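# About Kombo

Kombo makes and finishes tabletops, and the small wire stands that go on them. The business is divided into two parts. Luna covers the tables. Plirena covers the wirework: plant stands, lamp bases, trivets and display rings in coated metal rod. Both are finished, checked and packed under the same roof, and most orders contain something from each.

We sell to cafés, small hotels, libraries and people furnishing a home. The smallest order we accept is one piece. There is no showroom, but visitors can look at samples by appointment in the afternoon, when the spray booth is off.

## What we work on

Luna tops are light in colour. We do not stain them. A pale top shows every fault in the finish, so most of our working time goes into the surface and comparatively little into the cutting. The clear coat is a low gloss. It is meant to let the grain read from standing height and still wipe clean with a damp cloth.

Grain varies from sheet to sheet and across a single sheet. Straight, close lines at one end can open into wide curves at the other. We lay out each top so that the lines run the length of the table where the sheet allows it. Customers who want a closely matched pair should say so when ordering, as the two tops then have to be cut from neighbouring sheets and this affects the lead time.
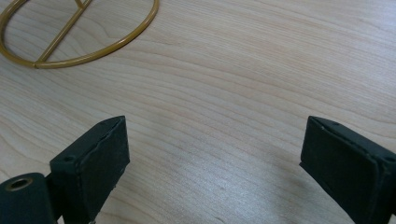

**Nafula Nyaga**
*Finishing and Inspection, Kombo*

I look after everything between the last coat and the carton. On the wirework side that means joints, coating and stance. A ring with a rod across it is a simple part, but each place where metal meets metal is a place where the coating can build up or run thin. I check the joints first, by eye and then with a fingertip, and after that I follow the ring all the way round. Gold is the least forgiving of our colours. The highlight along the top of the rod should be continuous, and any break in it usually means there is a lump underneath.

A ring has to lie flat. We test this on a finished tabletop, with one finger pressed down at several points. If the part rocks, it goes back to the bench. A small error in the weld is often enough to lift one side, and it can be corrected before the part leaves us. It is much harder for a customer to correct at home.

Tabletops are inspected under the overhead lights and then again from a low angle. Overhead light on a clear coat produces a bright patch, and the grain inside that patch looks grey and faint. This is normal. It moves when you move. Dust under the coat stays put, and so do scratches. I walk around each top so that the patch passes over all of it at least once.

Marks are sorted into two groups:

- **On the surface.** Specks, smudges and scuffs that come away with a soft cloth. These are cleaned off and the area is checked again.
- **In the surface.** Anything under or through the coat. The area is flatted back and recoated, or the top is sold as a second with the mark shown on the label.

A dark speck on pale wood can belong to either group, and I don't guess. It gets the cloth first. If it is still there afterwards, it gets a pencil ring on masking film and a line on the job card.

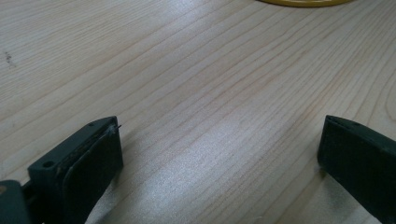
The job card stays with the piece until it is packed. It records the sheet, the coat, the date of each stage and any rework. We keep a copy, and you can ask for yours by quoting the order number. The records are held in Pikesel, the stock and job system we have used since we had more than one bench. It is plain but it can be searched, and it lets me find every top that was coated from the same tin.

## Sizes

The standard Luna top is 900 mm deep. Lengths are cut to order. Edges are supplied square with the corners eased, or with a small radius on request. Tops are drilled for legs only if a drawing is supplied.

Plirena pieces are made in set patterns. We can change the height of a stand and the diameter of its ring, within limits. We do not copy other makers' designs.

## Care

- Wipe with a damp cloth, then a dry one. A drop of dish soap is fine.
- Do not use scouring pads, bleach or solvent on the wood or on the coated metal.
- Lift wire stands to move them. Dragging marks the clear coat and wears the underside of the ring.
- Use felt pads under anything heavy that will stay in one place. Pads are included with every stand and can be reordered.
- Expect some change in colour over the first months near a window - pale wood warms as it ages. Move objects around now and then so the change is even.

## Repairs and returns

We recoat our own tops. Send photos taken from two directions, one with the light behind you and one facing it, and Nafula will reply with a quote or with instructions for cleaning at home. Rods that have come away at a joint can be rewelded, but the whole piece has to be stripped and coated again, so the colour may differ slightly from others in the set.

The workshop closes for two weeks in July for maintenance of the booth and extraction. Orders placed then are entered in the sequence received. Repairs already on the bench are held until we reopen.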